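Ekurley 양팔 작업대 README

개요

Ekurley는 공동 작업실 Waninstead의 작업대 하나에 올려 쓰는 양팔 로봇 프로젝트다. 설계와 조립은 Yamila Daza, 제어 코드와 기록 정리는 Hanne Karppinen이 맡았다. 이 문서는 저장소에 든 자료의 구성, 기록 방법, 알려진 문제를 적는다. 팔 자체의 조립 도면은 별도 저장소 Starkier에 있고 여기서는 다루지 않는다.

저장소 구성

arms/ 에는 좌우 팔의 관절 설정과 영점 값이 있다. 두 팔의 설정 파일은 형식이 같지만 값은 서로 바꿔 쓸 수 없다.
grip/ 에는 그리퍼 제어 코드와 힘 제한표가 있다.
logs/ 에는 작업별 기록이 있다. 한 번의 시도가 폴더 하나이고, 관절 각도, 그리퍼 벌림 값, 손목 카메라 영상이 같은 시계로 묶인다.
notes/ 에는 작업 메모가 있다. 대부분 한국어이고 Hanne가 쓴 것은 영어가 섞여 있다.

기록 프로그램의 이름은 Mai다. 설정 파일 없이 실행하면 마지막으로 쓴 설정을 그대로 불러온다. 다른 작업으로 넘어갈 때는 설정을 직접 지정해야 한다.

잡기 작업

잡기 작업은 물체를 세운 채로 집어 들고, 자세를 유지하고, 다시 내려놓는 순서로 되어 있다. 그리퍼를 닫는 속도는 두 단계다. 접촉 전에는 빠르게 움직이고 접촉이 감지되면 느린 속도로 바뀐다. 힘 제한은 모터 드라이버에 넘기는 정수 값이며 단위가 없다. 기본값은 400, 무게가 있는 물체는 500을 쓴다. 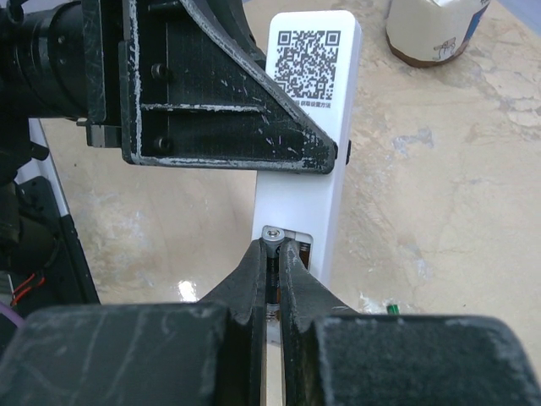 힘 제한을 물체마다 따로 두는 이유는 형태 차이에 있다. 속이 찬 상자는 어디를 눌러도 비슷하지만, 구멍이 있거나 부품이 드러난 물체는 잡는 높이에 따라 눌리는 정도가 달라진다. 흰색 홀더가 그런 경우로, 아래쪽 사각형 개구부 안에 나사와 작은 스프링이 보이고 손가락 끝이 바로 그 아래쪽 부분을 누른다. 이런 물체는 400에서 시작하고, 미끄러지면 값을 올리기 전에 잡는 높이부터 바꾼다. QR 코드가 붙은 물체도 프로그램은 코드를 읽지 않는다. 물체 이름은 기록을 시작할 때 손으로 입력한다.

손가락 블록의 표면 상태는 기록하지 않는다. 긁힌 자국은 그대로 두고 쓰지만 먼지는 마찰에 영향을 주므로 시작 전에 마른 천으로 닦는다. 알코올은 접착 부위에 닿지 않게 한다.

실행 순서

1. 두 팔의 전원을 켜고 영점 자세로 보낸다. 왼팔을 먼저 보낸다.

2. Mai를 실행하고 포트 2990에 연결됐는지 확인한다. 연결이 안 되면 카메라 프로세스가 포트를 잡고 있는 경우가 많다.

3. 물체를 작업대에 세우고 이름을 입력한다. 다른 물건은 잡는 경로 밖으로 옮긴다.

4. 힘 제한을 정하고 그리퍼를 닫는다. 상자 모양 물체는 좁은 면이 위로 오게 세우고, 양쪽 손가락이 마주 보는 옆면을 누르게 맞춘다. 반대쪽 팔은 물체에 닿지 않는 곳에서 대기시킨다.
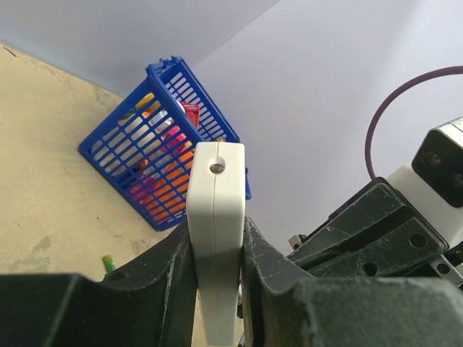 5. 자세 유지 구간이 끝나면 물체를 내려놓고 그리퍼를 연다. 완전히 열린 뒤에 팔을 뒤로 뺀다.

6. 결과를 성공, 실패, 제외 중 하나로 표시한다. 사람이 손을 댄 시도는 모두 제외로 둔다.

알려진 문제

카메라 케이블이 팔꿈치 쪽에 걸리면 손목 회전이 멈춘다. 프로그램은 이것을 과부하로 표시하고 원인은 알려 주지 않는다. 케이블 고리를 크게 잡으면 줄어들지만 완전히 없어지지는 않는다.

밝은 상판에 조명이 반사되면 흰 물체의 윤곽 검출이 흔들린다. 노출을 고정하면 나아진다. 자동 노출로 찍은 6월 이전 기록은 윤곽 값을 쓰지 않는 것이 좋다.

오른팔 영점은 오래 켜 두면 조금씩 밀린다. 긴 작업에서는 중간에 1번을 다시 한다.

사용과 문의

기록은 개인 학습과 비영리 목적으로 쓸 수 있다. 결과를 공개할 때는 Ekurley를 출처로 적는다. 설정 값은 이 작업대에 맞춘 것이므로 다른 팔에 쓸 때는 힘 제한을 낮은 값에서 다시 잡아야 한다. 코드 문제는 저장소 이슈에 남기고, 작업대를 직접 써 보려면 토요일에 Waninstead로 오면 된다.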